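Bench and Work Surface Safety Walk-Through, With Comments

6/27/22
By Kamarul Wibisono
5 min read
Print this page | E-mail this to a friend

This is the list I use when I go round the shared workroom at Juvthorpe, and since several of you have asked for a copy - and for my scribbles along with it - I have typed the whole thing up. The boxes are the short version. The comments are me talking, which as you know can go on a bit, so skip them if you're in a hurry and come back when you have a cup of something.

1. Floor and walkways
[x] Aisle clear from door to sink
[x] Mats lie flat
[ ] Stools pushed in when not in use
Comment: Much better than in May, thank you all. The stools still wander. I caught my shin on one before I had even put my bag down, so please tuck yours in before you leave.

2. Lighting
[x] Ceiling lights working
[x] Bench lamps steady on their clamps
[ ] Glare checked from the seated position
Comment: Please do this one sitting down. A surface that looks perfectly fine when you are standing over it can throw a bright patch straight into your eyes once you're on a stool, and gloss black is the worst for it. Turning the lamp a little usually sorts it out.

3. Painted work surfaces
[x] Panel sits flat and does not rock
[x] No sharp corners or lifted edges felt by hand
[ ] Finish smooth
[ ] Finish free of scratches
Comment: I left two boxes open on the black panel and I want to be fair about it, as I know how much work goes into getting a gloss coat on something that size. The finish is shiny but streaky, and there are dozens of little raised specks and bubbles in the paint, gathered mostly toward one corner. There are some faint scratches too. 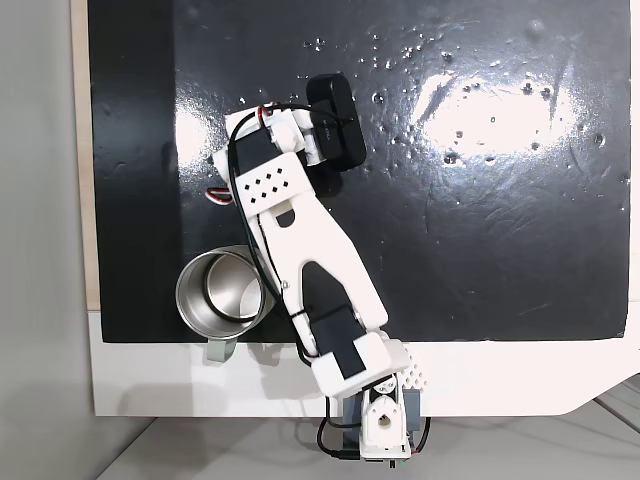 None of that makes it unsafe to work on. What I worry about is bubbles breaking open over time, so that you get flakes of paint in whatever you are doing, and a rough spot that catches a sleeve or a cleaning cloth. My advice is to sand the speckled corner back lightly, wipe it down well, and put on a thinner coat than you think you need. Gruliver sells a satin black that Mrs. Valcárcel at the front desk can order for us, and satin would help with the glare as well. If you do sand, wear a mask and do it by the open window, please, and let the panel cure fully before anybody leans on it.

4. Cables and wires
[x] No frayed or pinched insulation found at the wall outlets
[x] Power strips off the floor
[ ] Cables at the table edge secured
Comment: Anything that hangs down over the front edge of a table will sooner or later meet a knee. A stick-on clip under the tabletop is all it takes. There is a bag of 13 of them in the top drawer and I would be delighted to come back and find the bag empty.

5. Tables
[x] Legs tight
[x] Load spread sensibly
[x] Clamps snug
Comment: No complaints at all. I gave every table a good shove and they all stayed put. If you move a clamp, give it another quarter turn after you have been working for a while, as they do settle.

6. Cleaning supplies
[x] Bottles labeled
[x] Solvents in the metal cabinet
[ ] Used rags in the lidded can
Comment: I found two rags on the windowsill. I'm not going to ask whose they were, but rags with finish on them can heat up all by themselves, and they belong in the can with the lid shut every single time. This is the only item on the list I will be stern about.

7. First aid and fire
[x] Kit stocked
[x] Extinguisher tag in date
[x] Exit sign lit
Comment: Someone had topped up the bandages without being asked. Whoever you are, bless you.

To do before my next visit: stools, lamp angle, the black panel, cable clips, rags. Brultutwood has offered us offcuts if anyone would like to practice a spray coat on something small before tackling the panel, and I'd take them up on it. Leave a note in my tray when the sanding is done and I will come by for a look.

Print this page | E-mail this to a friend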